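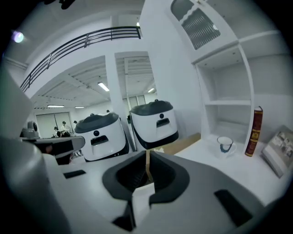 Lamai Tanasarn asked me before we'd even opened the manual whether the carts would be taking over her rounds, and if so, what was she supposed to do with her mornings? Fair question, and I've put the answer in this section because everybody on the floor ends up asking it. The carts do the carrying. You still do the handling, the checking and the deciding, and you'll be doing more of all that than you used to.

4. Bringing the floor robots into your shift

I wrote this part after running the Mirex carts at the Bumbridge site through one whole January, so it's a bit more homemade than the sections before it (sorry, Ekkachai!). If you've finished section 3, your carts are charged and named and they know where their home spots are. Now they have to learn your day.

4.1 Before the first run

1. Walk the route yourself, at the pace you'd normally walk it with your hands full. Look for rugs, cords and anything with a thin leg.

2. Open Jestevis on the shift tablet and tap Floor, then New Route.

3. Draw the route with your finger. It doesn't have to be pretty – the software straightens it out.

4. Set the waiting time at each stop to 20 seconds. You can change it later, but start there.

5. Save the route under the name of the place it goes. We had one called "Test new new" for ages and people were scared to delete it.

Note: A route holds up to 5 stops. If you need more, make a second route and link the two under Options.

4.2 Working at the table

Most of the job that stays with people happens at a table: picking small things up, putting them down where they belong, sorting the fragile from the sturdy. If your station uses the hand-held grippers, you're also the one showing the system how that's done, so take your time with it.

1. Hold the gripper level and let the jaws close all the way before you lift.

2. Do thin pieces first. They slip more than you'd expect, and it's nicer to find that out with a strip of wood than with a teacup.

3. For cups on saucers, move the cup, then the saucer. Never both in one go.

4. Stand books up with the spine facing you.

5. When you've finished a set, press Done on the tablet and wait for the tone.

CAUTION: Don't reach across a coworker's gripper while theirs is closing. Say "crossing" out loud first. It feels silly for a day or two and then you don't notice.

Note: The system keeps your last 200 moves. If you fumbled one, go to History and mark it as Skip. Marking a fumble doesn't go on anyone's record – I checked with Onsri, who do our support, and got it in writing.

4.3 Sharing the room

Two carts can wait side by side, but give them room to turn. I leave an arm's length and it's been plenty.

1. Walk behind a waiting cart if you can. Crossing in front makes it restart its timer.

2. To hold a cart, tap Pause on the tablet. Please don't block it with your foot!

3. If it stops and shows code 38, it's lost its route. Push it gently back to its home spot and tap Resume.

CAUTION: Never put a hot drink on top of a cart, even when it's parked.

4.4 What changes in your shift

You'll walk a lot less. Lamai now spends the first part of her morning at the table and checks deliveries before lunch, which used to get squeezed in whenever. Ekkachai Meesuk went the other way and asked for the route planning, so ask him if yours keeps looping. Talk it over with your lead before you swap any duties, and update the names under Shift, then People, so the alerts reach whoever is really on.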